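Visite chez Gundura, site de Borbridge, samedi matin

Notes prises sur place et remises au propre dans le train, désolé pour le style.

Arrivée 9 h, parking plein. Badge, café, chaussures de sécurité trop petites. On est reçus par Bonifacio Aguirre, responsable de la préparation des commandes. Site de 1 038 références, surtout du petit objet : couverts, articles de cuisine, gadgets, cartes cadeaux. Tout ce qui se range mal, en gros.

Premier arrêt, le quai. Rien de neuf, transpalettes et scotch. Ensuite la ligne de tri, 2 bras installés depuis février, un troisième en attente. Ce qui m'intéressait surtout c'était le bureau d'à coté, où l'équipe essaie chaque nouvelle prise en simulation avant de toucher à la ligne. Logiciel maison, nom de code Jundeck. On nous laisse regarder les écrans un bon moment.

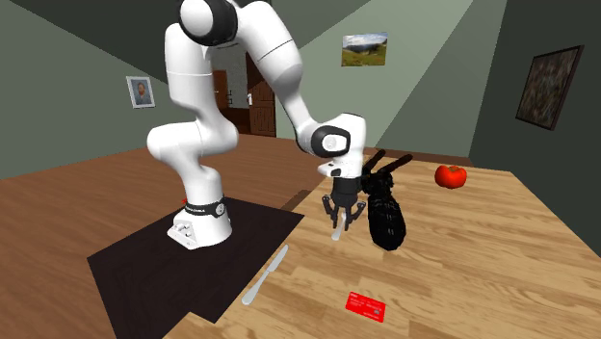 Ce qui change pour les gens : les préparateurs passent une demi-journée par semaine à ce bureau, et ce sont eux qui choisissent les objets à tester. Pas les ingénieurs. Une ancienne du tri nous explique qu'elle mélange exprès le facile et le pénible. Un couteau à beurre ou une carte rouge posés à plat, c'est mince, il faut aller chercher ça au ras du bois. Une tomate c'est rond et ça s'abîme. Et la grosse bestiole noire avec ses antennes, juste à coté de la pince, oblige à réfléchir au passage du bras. Elle connait ces soucis par coeur, elle les a eus dans les mains pendant des années.

Coté postes, aucun départ selon Aguirre, mais des horaires revus et 40 personnes à former. L'équipe du soir est moins contente : moins de gestes répétés, oui, mais plus de surveillance, et la prime de cadence a sauté. Discussion un peu tendue à la machine à café. La direction parle d'une nouvelle grille, pas de date.

Question de Campos (l'autre visiteur du groupe) sur les douleurs au poignet. Réponse : en baisse sur le tri, pas de chiffres montrés. A redemander par mail.

Pas eu le temps de voir l'emballage, navette à midi. Prochaine visite ouverte aux clients au printemps, inscription à l'accueil du site.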